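Visit to the Wutamano open workshop: notes for our equipment plan

Our purchasing group was invited by Wutamano to see how they collect handling data with hand-held grippers. We went with three persons: Samira Nimri, Berkay Gündoğdu and myself. I write this report mainly for Tarek Benjelloun, who must put the numbers in the budget before October.

Arrival and first talk

The building is behind the old Vurneck depot and the entrance is not easy to find. Hajar El-Sayed received us and gave a short talk with coffee. She explained that they bought their first tools from Brorico and that the price on the offer was only one part of what they paid in the end. Spare finger pads, screws and cables were ordered three times in the first year, and each time the shipping was charged separately. I asked for a copy of these invoices and she agreed to send them.

At the tables

After the talk we could watch the work from close by. The tables are arranged like in a home, with cloths and everyday things. The operators hold the grippers in the hand and pick up soft or small goods. Samira asked many questions about the soft toys, as our own products are also soft and have no regular shape. 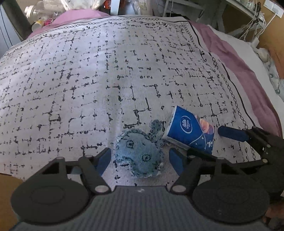
The small blue-grey toy and the pack of Vinda tissues show well what we should buy for our own tests. Both are cheap articles, and they are very different to hold. I propose that we reserve a small amount for such objects from the beginning, and also for cloths with different patterns. In our first draft there was no line for this at all.

Prices we were told

One hand-held gripper with its finger pads: 953 dollars.
One set of replacement pads: 117 dollars.
Delivery time: 16 weeks, and longer if the order is changed.

Berkay wanted to know if a lower price is possible for a bigger order. Hajar said that she received a discount only on the second order, and she advised us to ask for it in writing before we sign.

What I propose

We should order 2 grippers for the start and four sets of pads. Elibariki Biwott has offered us a table in the packing hall, so no rent is needed this year. The training of operators is still open. Wutamano can give it at their place, but I have not yet received the price, and I will write to Hajar again next week about this and about the invoices.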